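Is "dishwasher safe" on secondhand plates worth anything?

Asked by Grelletus, October 2018

I bought a set of old white plates with a little fruit print on each one. The seller swears they can go in the dishwasher. I have my doubts, as the same seller told me the box held a full set and it didn't. There is no stamp on the back of any of them. 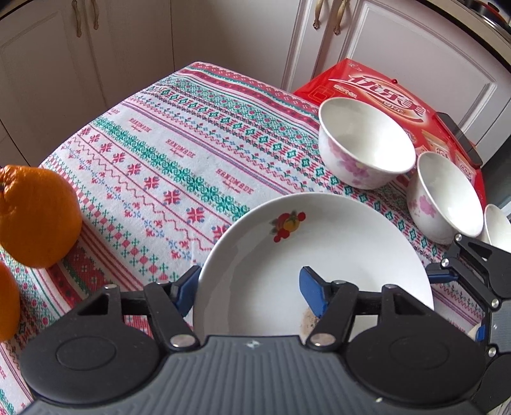

My last set lost half its pattern in one winter, and that one did have a stamp. So what does the claim even mean? Is there a test I can do at home, or do I just wash by hand forever?

3 answers

Damian Czarnecka
Without a stamp you're taking a stranger's word for it. Run your fingernail across the print. If you can feel an edge, the decal is probably on top of the glaze and will wear off. If it feels smooth it may be under the glaze, but I wouldn't bet a plate I liked on that. Put one through on the coolest cycle for a month and compare it with one you kept in the cupboard - that's the only test I trust. Skip any kind of gold trim altogether.

Tosh
Mine have been through 800 times and look fine. People worry too much. Use less soap.

Stultness
800 times, Tosh? Did you keep a log? Anyway, fading isn't my main question with old plates. Some of the older decals had lead in them, and the swab kits from the hardware store miss things, so I don't put much faith in a clean result either. I keep mine for toast and never leave anything sour sitting on them, tomato sauce especially. Hand wash, soft sponge.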